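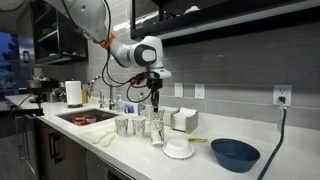
Esperanza Strickland asked in August that we begin this list with the people and only after that come to the arm. The morning crew, she wrote, had received a new colleague and no new instructions.

Kitchen arm, weekly safety checklist
Takutix, staff kitchen at Listov
Filled in by the shift lead before the first use. Write OK, NOT OK or OPEN, and a comment in full words.

Part 1. People

1.1 Everyone on shift has read the two-page Wuso guide and signed it.
NOT OK. The evening crew has signed. In the morning crew two signatures are missing, both from persons who came back from leave.

1.2 Everyone can show the stop button without searching.
OK. I asked each person separately. One person first showed the dishwasher switch, so we repeated it the next morning.

1.3 It is written on the door who is responsible for the counter at this hour.
OPEN. Before, it was simply the person who washed up. Now the arm takes the cups and the person waits, and it is not clear who must wipe the counter. I ask the office to decide this.

1.4 Breaks are taken away from the counter.
OK. Some colleagues say that they miss talking over the sink. This is not a safety point but I write it down.

Part 2. Counter and surroundings

2.1 Paper cups stand on the counter and within reach of the gripper.
OK.

2.2 Nothing breakable is closer than 33 cm to the edge of the working area.
OPEN. The large dark blue bowl stays on the counter all day. Either it gets a fixed place or it goes into the cupboard.

2.3 Electric cords do not cross the place where people work.
NOT OK. The dark green cord goes from the wall socket down over the counter edge. A sleeve can catch on it. Please lead it along the wall.

2.4 Sink is empty before start.
NOT OK. Red and white cups were left in it. Whoever uses the sink last should empty it, also when the arm has its turn after.

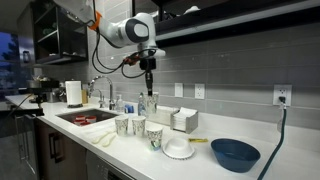
May I take a cup from the counter while the arm is moving?
Press stop first, wait until the arm stands still, and then take it. This rule is the same for office visitors.

Part 3. Arm

3.1 Cables on the arm hang free and do not rub on the joint.
OK. Checked by eye and by hand with the power off.

3.2 Gripper is clean and its screws are tight.
OK. Wiped with a damp cloth - no spray, please.

3.3 Speed is limited to 100 mm per second when people are in the room.
OK. It was set higher after the last service and I put it back. The service person should tell us when he changes it.

3.4 Cycle counter is below 2000 since the last service.
OK.

Part 4. Remarks from the crew

- The work is lighter for the wrists, but one stands more and waits more.
- The start sound at 6:30 is too loud.
- Nobody's hours should be cut before the trial ends. The office has promised this by word, and we would like to have it on paper.

Still open: 1.1, 1.3, 2.2, 2.3, 2.4. Next check by the evening shift lead, same form.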